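Compressor schedule change at the Jisberg site

The Wiegand building moves to a new compressed air schedule on 1 August 2018. The main compressor will start at low pressure each morning and go to full pressure once the dryer has been running for 60 minutes. Tenants who need full pressure earlier should use the request sheet at the loading dock.

The change follows a leak survey by Loturari, the maintenance contractor. Most losses were at quick-connect fittings and old drain valves - few were in the main pipe. The worst branch, on the north side, has been shut off and will be repiped in November.

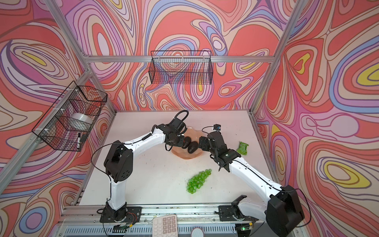 Replacement fittings are stocked in the Natus parts room in two thread sizes. Tenants may swap their own fittings downstream of the wall valve. Anything upstream is Loturari's work and needs a ticket. Close the wall valve and bleed the line before removing a fitting.

Filter bowls are now drained every 9 days. If a bowl fills sooner, report it with the drop number painted on the pipe.

Comments

Does the low pressure period apply to the paint booth line? It has its own regulator but it comes off the same header.

Same header, so yes. Put the booth on the request sheet.

The drop numbers on the north side are painted over. Ours might be 14 or 19.

Parts room was out of the smaller thread this morning.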